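Collection station check, kitchen set, Praltero grippers
8 April 2025, checked by N. Minja

Finger pads seated: OK
Jaw screws tight: OK, one on the spare was loose, retightend
Battery: 80%
Floor clear, no trip points: OK
Episodes logged before check: 16

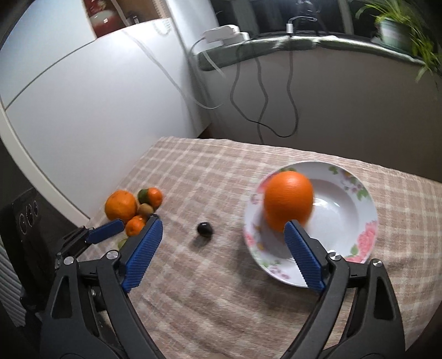 Pick and place fruit, grip pressure still too high on soft items, 2 bruised so far, log them. Cables under the windowsill hang free, need clips before next session. Plate with the roses is ceramic, keep lifts low over it, orange is fine at that hight. Tablecloth: tape corners.

Recheck in 7 days, Ruairi to sign.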